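Speaker notes: Eating Together at Work, and Why We Stopped
Thursday session, after the tea break. Allow time for people to find their seats again.

Good afternoon, everybody, and thank you for coming back in when there was still cake out there. I did see it, and I'm hoping there'll be a slice left when I've finished!

(Wait for the back row to settle.)

I want to talk to you about lunch. I spent a good part of my working life at Girlow, in the accounts office on the upper floor, and when I started there we had a proper canteen with long tables and a hatch. You sat wherever there was a gap, which meant that in my first week I ate next to a van driver, a woman from the print room and a man who turned out to run the whole building. I learnt more about how the place worked in those five dinners than I did from the welcome folder (a very heavy folder, I may say).

Then the canteen closed. It wasn't done unkindly. The hatch came down one March, we were given a microwave on each floor, and within a few months most of us were eating at our desks with a fork in one hand and the mouse in the other.

(Pause. Ask for hands: who ate at their desk yesterday? Put my own hand up.)
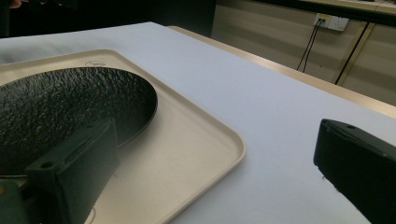
Now, when I moved to Zomberg I thought it would be the same again, and for a while it was. We had 83 people on our site and a lovely big kitchen that was used mainly for rinsing mugs. What changed things was very small. One of the teams started putting the kettle on at half past twelve and leaving the door open, and they kept three chairs free for whoever wandered past. People did wander past, a bit shyly at first, and by the summer we were borrowing chairs from the meeting room.

(If running late, skip to the survey.)

I should tell you about the soup, because somebody always asks. Yes, we tried soup on Mondays. It was very good soup, but the washing up fell to the same few people every time, and they got fed up, and I don't blame them one bit. If you try something like it, sort out the washing up before you buy the lentils.

The survey, then. Anik, our sister company, sent out a short form to everyone across its sites and had 742 back. The question I liked best was "Who would you ask for help outside your own team?" Those who ate with others could usually put a name down. A good many of the desk eaters left it blank. I wouldn't want to lean on that too hard, as friendly people may simply be likelier to sit down together in the first place, but it has stayed with me.

(Drink of water here. Slow down!)

So my request is a modest one. Pick a day next week and eat your lunch at a table with another person. Bring whatever you'd normally bring. You needn't talk about work, and you needn't talk much at all if it's been that sort of morning.

(Questions. If someone brings up the Edwards building and its missing kitchen, say I've asked and am waiting to hear back.)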